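Filed under: Food & Drink, Local

Pellalwood's Tomato Weekend is coming back in June, and this time it runs for 2 full days!

Organizer Colin Inskip says 2,000 people came last year - far more than the old Clegg parking lot could hold - so the stalls are moving to the park. Growers will bring plants, sauces and plenty of free tastings.

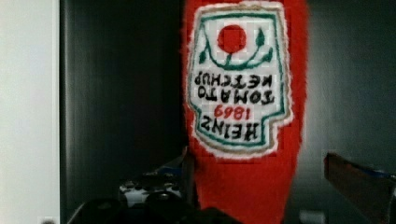 What to know

Gates open at 10 a.m. Entry is $4, and kids get in free.

We use cookies to improve your visit. Accept | Settings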